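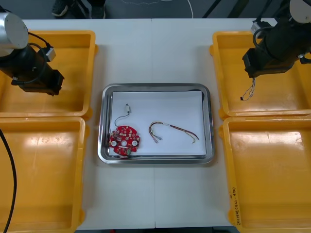

Tatiana Hrubý starts her first session before eight, when the room is quiet and the overhead lights are the only light on the table. She leads data collection at Hastell, a small company that trains two-armed robots to sort and handle loose electronic parts. Her group produces the recordings that the learning system is trained on. When we spoke in August, they were partway through a set called Drorar, which deals with circuit boards, short cables and wire harnesses.

The setup is simple to describe. The parts go on white paper in a steel tray between the two arms, and the yellow trays on either side are where they end up. An operator moves the arms by remote control, and the system records the camera views along with the joint positions and the state of each gripper. One complete run through a task is called an episode. The goal for Drorar is 3,000 of them.

"People hear that number and think it's either huge or tiny," Hrubý said. "For us it's what we think we need for one family of parts. We'll find out if we were right when the model trains on it."

The round red boards were the first part they recorded. A board is stiff and it stays the same shape, so the operator mostly has to decide where to take hold of it. Harnesses were left for later.

"A harness is never the same twice," she said. "You put it down and it makes a hook. You pick it up and the ends swing. If you grab one wire instead of the bundle, the rest comes along in a way you didn't plan. The connectors catch on things. I had operators who were very good with boards and then had a bad week when we switched."

Early on, the team threw out any episode in which a part was dropped. Hrubý changed that after the first trained model was tested. It would miss a wire, close on nothing, and carry on to the yellow tray as if it were holding something.

"It had never seen anyone miss," she said. "So it had no idea what you do next. You go back. You open up, you go back, you try again from a different side. We had all of that on disk and we had been deleting it."

Of the episodes kept so far, 722 include at least one failed grasp followed by a recovery. They are tagged separately so that the training team can choose how much weight to give them. Episodes where the operator gives up are still removed, as are ones where an arm bumps the table hard enough to shift a tray.

The layout of the parts is changed between episodes. At first operators did this by hand, as they liked, and Hrubý noticed that each person had habits. One always put the board at the lower left. Another lined up the cables. Now a sheet generated by software gives a rough position for each part, and the operator drops it there without arranging it.

"I tell them, drop it from a few inches up and leave it alone. Everyone wants to fix it. They want to make it neat."

Reviewing takes longer than she would like. Every episode is watched by a second person at double speed, and a written label is added for each step, such as which arm picked up which part. In one bad batch, 138 episodes had the left and right arms swapped in the labels. The mistake came from a script and was fixed in an afternoon, but the episodes all had to be checked again by hand.

Sessions last 45 minutes, with a break after each. Hrubý tried longer ones and found that the motions got sloppy near the end, with wider swings and late gripper closings. The learning system copies those too.

"It doesn't know you're tired," she said. "It thinks that's how the job is done."

She came to this work from Laston, where she wrote test procedures for wiring assemblies. She said the skills carried over more than she expected, mainly the patience for writing down exactly what counts as finished. The Drorar instructions are now on version 2. The first version told operators to place each part "in the tray." The new one says which yellow tray, and says the part must be fully inside the rim with the gripper open and clear before recording stops.

Asked what she would do differently, Hrubý said she would start with the harnesses. "We spent weeks getting good at the easy part. The boards taught us how to run a session, but they didn't teach us much about the parts we were worried about."

The next set, Machala, will use the same table and add small plastic housings that have to be handed from one arm to the other. Practice runs start on Tuesday.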